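分解練習用デスクトップPC(Dell製筐体)の使用レビュー:CPUソケットまわりの作業性

社内の組立・保守研修で使う教材機として、中古のデスクトップPCを一台導入した。調達先は中古機材を扱うPlallance。動作保証なしの部品取り扱いで、研修で壊しても惜しくない個体という条件で選んだ。以下、CPUの脱着を中心に評価する。メモリと電源ユニットの交換は対象外とした。
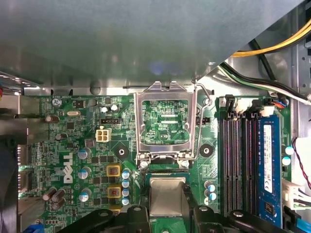
Vonirus 機材保守部 評価班

評価条件
作業者は2名、うち1名はCPU脱着の経験なし。脱着は合計155回実施した。筐体は横倒しにし、側面カバーは外した状態で固定した。工具はドライバー1本と無水エタノール、不織布のみ。ヒートシンクは評価期間中、取り外したままとした。

ソケットの構造
金属製のロードプレートを細い保持レバーで押さえる一般的な方式である。レバーを外して起こし、プレートを開くとソケット全体が露出する。プレートは直立に近い位置まで開くため、真上からCPUを下ろす経路を塞ぎにくい。先端の切り欠きのあるタブは指掛かりがよく、手袋着用時でも開閉に支障はなかった。
レバーの操作力はやや重い。閉じる際の最後の数ミリで荷重が急に立ち上がるので、初心者はここで手を止めやすい。研修では、レバーを押し切る前にCPUの座りを目視で確認する手順を挟んだ。

周辺部品との干渉
基板のロゴ付近には白い4ピンの電源コネクタがある。ソケットから離れており、脱着中に指が触れることは少ない。一方、ロゴとソケットの間には電源回路の部品が並ぶ。CPUを斜めに持ち込むと手の側面が当たるため、持ち込み方向は事前に決めておくべきである。
筐体内のケーブルは束ねられているが、余長の処理は甘い。黄色の束と、黒・緑・白の束は、作業前に面ファスナーで壁側へ寄せた。この処置で、経験者の平均作業時間は12秒短縮した。

装着状態の確認

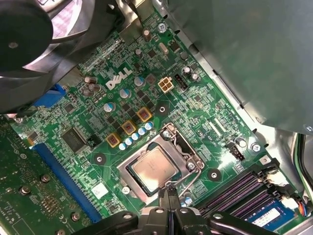
ソケットに収まったCPUと周辺の電源回路部。

ヒートスプレッダ表面の印字は薄く、汚れも残っている。型番の読み取りを課題に含める場合は、あらかじめ控えを用意したほうがよい。確認の基準は印字に頼らず、CPUの四辺とソケット枠の隙間に置いた。
基板上には金色の角形インダクタと、円筒形の電解コンデンサが見やすく配置されている。部品名称の座学にもそのまま使える。ファン側は金属のシュラウドが張り出しており、照明を片側から当てると影が落ちる。卓上灯は2方向に置くことを推奨する。

耐久性
評価終了時点で、レバーの変形、プレートのヒンジのがたつきは認められない。接点の状態は拡大鏡で確認し、目視できる曲がりはなかった。ただし通電試験は行っていない。脱着を繰り返した個体を実機として再使用することは想定外である。

比較
従来使用していたLastonixの模擬基板は、部品が樹脂製で軽く、レバーの荷重も実物より小さい。操作の順序を教えるには足りるが、力加減の訓練には向かない。本機は重量があり保管場所を取るものの、実物の荷重で練習できる点を評価する。設置に要する作業台の幅は643mmを見込んだ。

総評
CPU脱着の教材としては採用可。ケーブルの余長処理と照明の追加が条件となる。コンデンサの足に力をかける癖がある受講者には、最初に部品配置を見せてから作業に入らせること。2台目の追加購入は4月以降に検討する。

評価・文責:Kiros Habte
管理番号:704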